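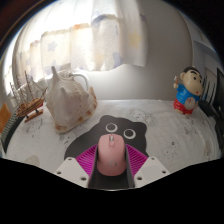

Search this site Enter keywords Go

Walking the Iltarora ridge: what has changed for this season

The ridge path above Iltarora opened again in August after the spring closure, and several readers have written in to ask whether the old directions still work. Most of them do. The lower section has moved, the bus times are different, and the hut at Astach no longer serves hot meals in the evening.

Start from the village of Sirnadov, on the east side of the lake. The bus stop is now in front of the school. The old stop by the bridge still has its shelter and its sign, and people still wait there, but the bus goes past without stopping. The first bus of the day gets in at 7:40 a.m. If you are driving, park in the gravel lot behind the church. It has 50 spaces and fills early in good weather. Parking along the lake road is not allowed, and cars do get towed.

From the church, follow the paved lane uphill until it turns to dirt. The old path went left at the second barn. That part washed out in the spring, and the new path goes right, through the pine trees, then comes back to the old line above the stream. The waymarks are yellow. You will see some faded red ones too, and those belong to a forestry route that ends at a locked gate.

The climb to the ridge is 585 meters. It is steady for most of the way and steep for the last stretch, where the ground is loose shale. Walking poles help here, more on the way down than on the way up. We took a little under three hours with a long stop at the stream, which is the last place to fill bottles before the hut. Treat the water — there are cattle in the upper meadow until the first snow.

Once you are on top, the walking is easy. The ridge is wide and grassy and runs north toward Astach at close to the same height the whole way, with the lake on one side and the Ferreira valley on the other. The highest point is a low hump with a pile of stones on it, at 1,500 meters. In the morning the valley is often full of cloud, and if you want to see down into it you are better off going after lunch. There is no shade anywhere on the ridge and very little shelter from wind. If thunder is forecast, wait for another day.

The hut at Astach has 4 rooms, all with bunks. Bring a sleeping bag liner. Blankets are supplied, and there is a drying room next to the boiler. The kitchen now closes at 3 p.m. Before then you can get soup, bread, cheese and a very good plum cake. After that you are on your own, but guests may use the small stove in the back. Cash only. The phone signal is poor inside and fair on the bench by the flagpole.

There are two ways down. The short one drops west to Ferreira on a forest track and takes two hours. It is dull but safe in the wet. The long one carries on along the ridge and comes down to the lake at the far end, where a small ferry crosses back to Sirnadov. The last ferry leaves at 5:15 p.m. and does not wait. If you miss it, the road back around the lake is a long walk on hard pavement with no sidewalk.

If you only have one day, I would go up from Sirnadov, eat at the hut and come down to Ferreira, then take the afternoon bus back through the tunnel. It stops by the post office. Buy the ticket from the driver.

The printed map sold at the lake kiosk still shows the old lower path. A corrected one is due before next summer. Until then, mark the change on your copy with a pen.

Next issue: the salt road south of Ferreira, and two places to camp along it.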